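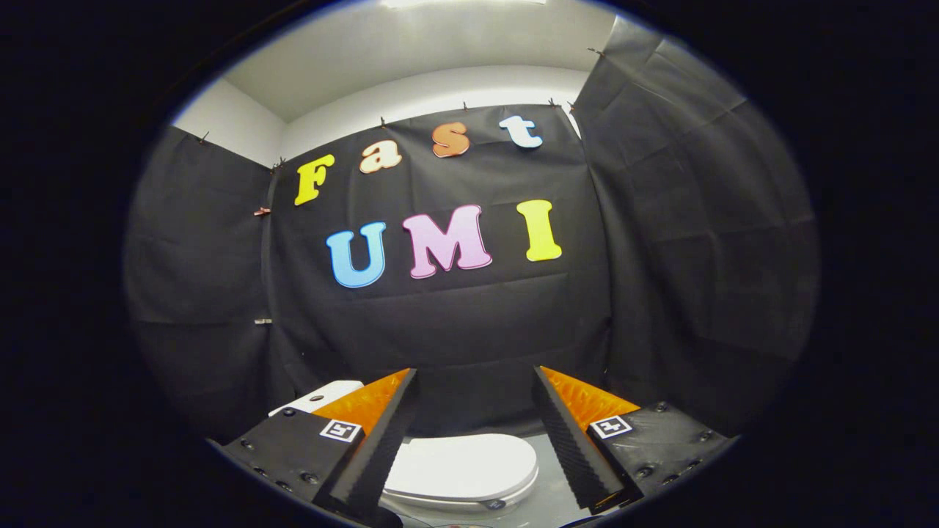 Figure 4. View from the hand-held gripper at the restroom station, with the black cloth backdrop behind the toilet.

4.2 Equipment Planning and Costs

The budget for the restroom station was prepared by Geetha Shetty and Mahfuz Akanda before any hardware was ordered. We planned for hand-held grippers first and deferred the purchase of a robot arm to the second funding period. Each gripper has two fingers, and a square black-and-white marker is fixed to the housing on either side (Figure 4). Finger pads were entered as consumables – the first plan had treated them as part of the gripper, and the line ran short by August.

The Pluro quote came to $1,698 per gripper, including spare screws and one set of pads. Clason offered a lower unit price but a delivery time of 14 weeks, and the offer was declined. A further $700 was set aside for the station itself, covering the toilet, the backdrop cloth and the clips that hold it. Cloth was chosen over painted panels so that the station could be moved between rooms at the Barua site. Storage and shipping were charged to the general laboratory account and are excluded from Table 3.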